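Godoy open day, April

I went to the Godoy open day mostly because the leaflet promised "the future of the flat-pack home", and I have heard that one before. Entry was free. Parking was 6 pounds, payable to a man in a gazebo.

Godoy make timber wall panels. The site is the old Mestach dairy, and you still go in past the milk tankers' wash bay, now full of bicycles. Our group was led by Javiera Tapia from sales, who walked fast and talked faster. We were told that a house could be up in 5 days. I asked whether that included the roof. It did. Did it include the foundations, the drains, the stairs, the plaster? It did not, and we moved on to insulation.

The insulation was better. They had a cutaway wall you could knock on, and it felt solid enough. A joiner called Washington Andrade was standing beside it and gave straight answers, including to the question of what happens when a panel gets rained on before the cladding goes up. (You dry it out, and if you can't, you replace it, and you pay.) I learned more from him than from the film, which was mainly drone shots of a field.

After that came the show hall, where the smaller firms had been put. Patik were there with their window seals, and there was a coffee stand with a very long queue. 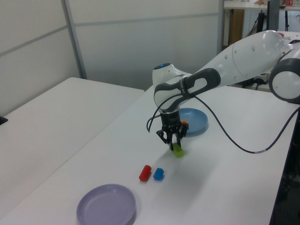

What I wanted by then was a price. The boards on the wall said "from 1205 a square metre", with nothing about what the "from" was hiding. Berkay Taşdemir, who was doing the finance talk, said every site is different. I'm sure it is. But they have put up more than 50 of these houses, and I'd have thought one finished bill could be pinned up for us to read, with the name blacked out - even a cheap one.

The talk overran and I missed the second half of the yard tour. The couple next to me had signed up for a site survey before they'd finished their tea. I took a brochure, which has no prices in it either. The bus back goes from the far side of the roundabout, by the tile shop, and the last one is at twenty to six.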